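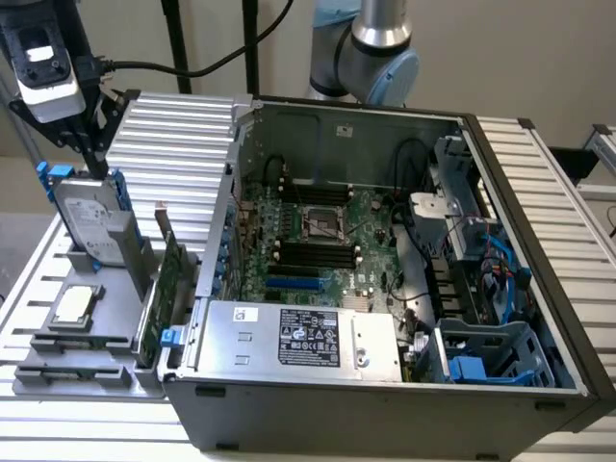
*Hard drive in the gripper, above the parts tray.*

# Tivelus review: learning from split demonstrations on a desktop PC task

Tivelus is a training method for robot arms that learn from demonstrations. It comes as a paper with a code release, and the code is what I'm reviewing. The idea is simple to state. You record a person driving the arm through a long job, the software cuts each recording wherever the force at the wrist changes sharply, and the policy is trained on the pieces with a tag that says which piece it is in. When the robot fails at a piece, it goes back to the start of that piece and tries again, instead of carrying on with the next one.

We have used it at Trultby since May, on the job of moving parts between a tray and an open desktop computer. Before that we used Kenosia, an ordinary imitation package that trains one policy on whole recordings. Most of what follows compares the two. Both had the same demonstrations and the same camera views.

## Setup

Installation took an afternoon. The instructions are correct up to the point where you calibrate the force reading, and then they skip a step: the gripper has to be weighed empty before the config file is written. If you do it the other way around, the splitter runs without any error and puts its cuts in odd places. I lost two days to this. There is an open issue about it with a workaround in the comments.

The recording tool is good. It starts and stops with a pedal, it shows a bar for each camera so you can tell when one has dropped out, and it lets you throw away a bad take before it is written to disk. Kenosia makes you delete bad takes by hand later.

We recorded 306 demonstrations. Training took 13 hours on one workstation, which is longer than Kenosia needs for the same data. The extra time goes to the part of the model that decides when a piece is finished.

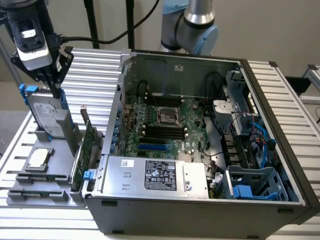 The splitter is the part of Tivelus I would keep if I had to drop everything else. It looks only at force, so it doesn't need hand labels, and on most of our recordings it cut where I would have cut: first contact, grip, release. It has one threshold setting, and the default is too sensitive for a stiff fixture. A 3.5-inch drive standing upright in the tray, with plastic rails clipped to its sides, gives a small bump when the fingers close on it and another when a rail rubs the slot, and at the default threshold those become two separate pieces. Raising the threshold merged them. The processor in its square recess had the opposite trouble, because a light part barely registers at all, and we ended up with different thresholds for different parts. The release supports that, but you have to find the option in the source.

Our tray follows the Liew layout, which leaves enough room around each part for the fingers. I mention it because results on a crowded tray would probably be worse. We didn't test one.

## Results

We ran 19 trials of each part with each method, starting from the same positions. A trial counted as a success if the part ended up where it belonged with no help from a person.

- **Drive:** Kenosia managed 13. Tivelus failed once, on a grip that slipped and wasn't noticed.
- **Expansion card:** Kenosia managed 7. Tivelus did clearly better, but this is still the weakest part of the job.
- **Processor:** the two were close, and I wouldn't claim a difference from this many trials.

The gain on the drive is nearly all from retries. If you turn retries off, Tivelus falls back to about the level of Kenosia. The paper gives the piece tags much of the credit, and on our task I could not see that. The tags may matter more in jobs where two stages look alike to the camera. In ours they mostly don't.

Retries cost time. A clean run is no slower than before, but a run with a retry in it can take twice as long, since the arm backs off to a safe height, waits, and then approaches again from the beginning of the piece. You can shorten the wait. I would leave the height alone, especially near memory slots and cables.

## The card problem

Cards deserve their own section because they took most of our time. An expansion card is thin, it has to go down straight, and it can feel seated at one end while the other end is still high. The force signal at the wrist is almost the same in both cases. Tivelus decides that a piece is finished from force plus the camera views, and the model leans heavily on force.
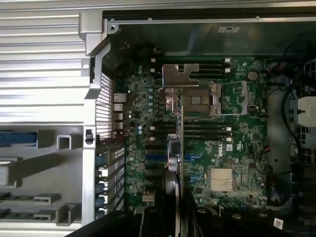 What helped was giving the wrist view more weight in the finish check, which is a single number in the config. We also recorded some takes in which the operator stopped with the card half in, and marked those as unfinished. The release has a flag for marking takes this way, although the documentation covers it in one line. With both changes, the robot caught most of the half-seated cards and tried them again.

It did not catch all of them. When the card is tilted toward the side the camera sees least, the finish check passes it. A second look from a different wrist angle would likely fix this, and I have added one by script after the final push. It works outside the Tivelus loop, so a card that fails the second look simply stops the run.

## Smaller points

The log viewer is useful. It plots force over time with the cuts drawn in and plays the video next to it, and I now open it for jobs that have nothing to do with Tivelus.

Checkpoints are large and the old ones aren't cleaned up. Set a limit before you start a long run.

Changing the gripper fingers means recording again. We tried reusing the old data with a slightly longer pair and the approach heights were wrong on almost every part.

## Who should use it

If your task is one short motion, Kenosia is easier and trains faster. If the task is a chain of contact steps and a failed step can be undone safely, Tivelus is worth the extra setup. I would not use it where a retry can do damage. Bent socket pins are a good reason to keep it away from processors until the force limits are tighter than the ones that ship with it.

We are keeping it for the drives and running cards with a person nearby.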